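4.3 Recording the cell trials

The Pevholm method compares two ways of telling the arm where to put an object: by a cell on the taped grid, or by a point picked out by the planner. Both use the same table, the same gripper and the same objects, so carry out the set-up in section 4.2 before starting.

1. Check the tape grid. Press down any lifted edges and replace a strip if the gap is wider than a fingertip.
2. Put the basket and the plate in the cells given on the trial sheet.
3. Load the fruit task on the pendant and set the speed to 50 mm per second.
4. Start the log, then start the arm.
5. When the gripper has opened and the arm has gone back to its rest position, mark the trial as placed, dropped or missed.
6. Repeat until the sheet is full. A full sheet is 300 trials.

Caution: keep hands off the paper while the arm is powered. Use the red stop button on the pendant if anything catches on the tape.

Note: apples that touch one another on the plate are a fair start position. Do not spread them out by hand.
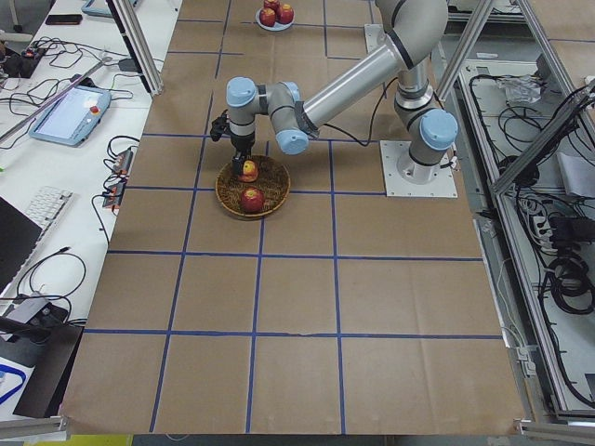

How many failed grasps can a sheet contain before it has to be thrown away?

There is no limit. Failed grasps are part of the result and stay in the log. A sheet is only thrown away if the grid or the camera mount was moved part-way through.

The first set from Wundulstead came to 1,118 trials after faulty logs were taken out. Placing by cell gave fewer drops at the rim, while placing by point was quicker. The difference in time was small, about 4 seconds a trial, and went away when the planner was replaced with the Godard version.

7. Save the log under the sheet number and copy it to the Nomura folder.
8. Lower the arm to rest and switch off at the controller before changing the paper.

Note: logs made before February use the old cell numbering. Convert them with the table in section 6 before adding them to a new set.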